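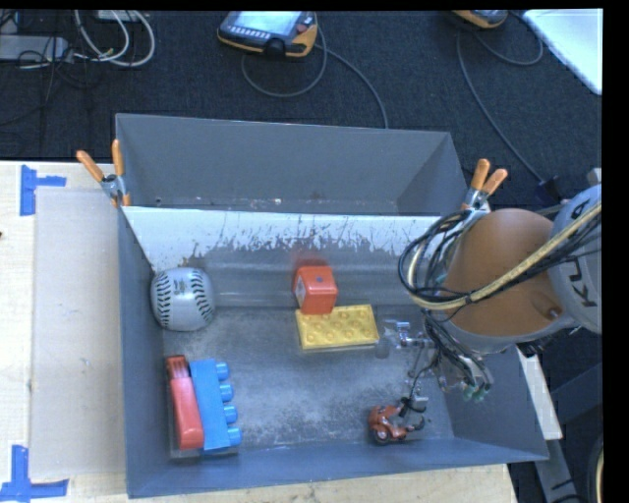
The Evbridge Toy Library will reopen its lending room on Friday after a full sorting of its small-toy collection, the first since the service moved into the Parkska building. Families will again be able to borrow from the open bins, where items of different kinds are kept together and children choose for themselves. A gray baseball-style ball, a bright blue building block and a miniature orange-red scooter are among the toys now sorted, and similar pieces will be offered in mixed sets for children age three and older.

The library said 1235 items were checked during the closure. Of these, 281 were withdrawn from lending, most of them incomplete sets or toys with worn parts. Withdrawn items in fair condition have been offered to the after-school program at Grikik Elementary, and the remainder will be recycled.

"Small toys are borrowed more often than anything else we hold, and they are the hardest to keep in order," said Sobia Qureshi, director of the library. "Parents asked us for a simpler system. They would like to return a bag of pieces without having to match each one to a numbered box."

Under the new arrangement, members may take up to 12 small toys at a time for a period of three weeks. Board games, puzzles and ride-on toys will continue to be lent one at a time — these must still be returned complete, with the printed contents card inside the lid. Late fees on small toys have been dropped. Replacement charges for lost pieces will apply only to boxed sets.

The gray bins will remain in use through the summer. Several show heavy scuffing inside, and the library has set aside money in its current budget to replace them. New bins are expected in August, supplied by Bangash, a storage firm based in the town. The work will be carried out one shelf at a time so that the room can stay open.

Sidra Jatoi, who oversees the collection, said donations would be accepted again from the reopening date. Building blocks, toy vehicles and balls are especially welcome. The library cannot accept soft toys, battery-operated toys or anything with a cracked or sharp edge. Donated items should be clean and may be left at the front desk during opening hours.

Membership remains free to residents of Evbridge. Current members do not need to register again, and cards that expired during the closure have been extended to the end of August.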